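Notebook, Brunder bench 2
August, Sunday, started 9:40

Vegan lip balm, replacement for beeswax in the Florngate base. Carried on from batch 6.

Batch 7: candelilla 14%, sunflower wax 3%, castor oil 38%, shea 20%, remainder jojoba plus tocopherol. Total charge 1,090 g. Melted in the jacketed beaker, held at 85 C until clear, then cooled with slow stirring and poured at 72 C. Filled 60 tubes. Leftover went into a jar for the melt point check.

Drop point came out lower than batch 6, still inside the limit. Payoff on skin is better. Batch 6 dragged, and two sticks snapped at the collar during the bend test. No breaks in batch 7 so far, but only 20 sticks tested. Rest are in the warm cabinet until midweek.

Bloom: faint gray haze on the shoulder of a few sticks near the tray edge. Suspect cooling rate, the tray edge sits under the vent. Next pour goes on the middle shelf with the vent shut. If haze stays, drop the shea to 16% and make it up with castor.

Umali sent the new candelilla lot. Darker than the last one and smells of hay at 85 C. The odor is mostly gone in the finished stick. Asked them for the acid value, not on their sheet. Do not mix the two lots - the old one is on the lower shelf, marked with tape.

Paperwork: Brimow needs an animal-origin statement for every raw material before they list the balm. Have all except the tocopherol and the red pigment. Pigment supplier confirmed no carmine by phone, which Brimow will not accept. Need it in writing.

Cost sheet: 532 per pilot lot with the new wax, tubes not included. Castor is the next thing to look at.

To do: repeat bend test at 5 C, pour batch 8, clean the jacket line. 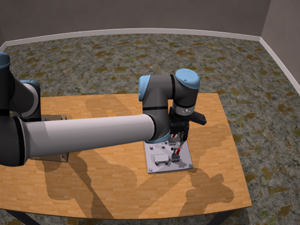

Florngate: Try the vent before you touch the shea. We had the same haze on the tinted sticks and it went away with slower cooling, same formula.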